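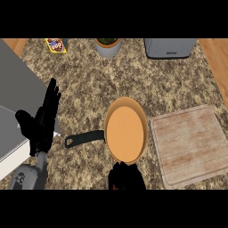 Drumcombe lost on Wednesday night and I've read so much moaning about the referee since then that I wanted to put down what I saw. I was behind the goal at the car park end for the first half and near the dugouts for the second, so I had a fair view of most of it.

The penalty first. Their number nine went down just inside the box and Ultan Ní Mhurchú, who was in charge, pointed to the spot straight away. From where I stood it was a foul. Our centre half got nowhere near the ball and took the lad's standing leg. The argument is over whether it was inside or outside the area. I thought the contact was on the line, and the line counts as part of the box. A lot of people in our end seemed not to know that, including one man who must have been coming for thirty years.

The second goal I have more trouble with. The free kick was taken quickly while two of our players were still complaining, and it was in the net before the keeper had finished setting his wall. You don't have to wait for the whistle at a free kick unless the referee has told you to. I didn't see him hold up his whistle or say anything to the taker, but he did seem to be talking to our captain about the distance, and if he was moving the wall back then play should have waited. I'd have had it taken again. So that's one I think he got wrong, and at 2-0 it was a long way back.

People forget he also gave us one. Our goal came from a throw that had plainly gone out off our winger's shin. The linesman flagged for them, Ní Mhurchú overruled him, and we scored from it eight or nine seconds later. I haven't seen that mentioned by anybody on the forum.

The real problem was in midfield. We played 4 across the middle again and the two in the centre were outnumbered from the start. Every time Shim picked the ball up there was a spare man either side of him, and he ended up hitting it long to a striker who is five foot seven. We did this at Duveck last month and got the same result. I don't know why it takes until the last quarter of an hour to change it. When we finally brought on a third midfielder we looked all right, and had two decent chances, one of which hit the bar.

The gate was 592, which is good for a midweek game in that weather. I was in by ten o'clock and made something to eat while I listened to the phone-in. 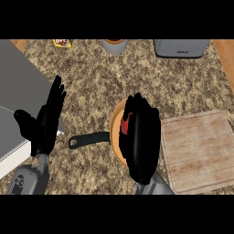
Frying pan on the worktop.

The phone-in was mostly about the big clubs, as usual, but there was one caller on the subject of referees' pay at our level. He said he gets less for a match than he spends on petrol and a sandwich some weeks. I can believe it. There were 3 officials on Wednesday and they got abuse from the first throw-in to the walk back to the changing rooms. One bloke followed them the whole length of the stand. He's an adult with a season ticket and I think the club should have a word with him.

Magdolna Orbán left a comment under my last post asking if I had ever refereed. I did, for two seasons, under-fourteens mainly. I was not very good. I missed a handball that the whole touchline saw, and I once played six minutes too many because I'd started my watch late. I gave it up when my knee went, but I would probably have stopped anyway. It did change how I watch a game. I look at where the referee is standing before I decide whether he should have seen something, and on the free kick he had his back half turned.

Saturday is Zudberg away. The coach goes from the Drumcombe car park at half eleven and there were still seats when I asked. Their pitch slopes badly towards the clubhouse, so if we win the toss I hope we kick uphill first. Shim is one booking off a ban. I'd play him regardless, with somebody next to him this time.

I'll put something up on Sunday if I get the time.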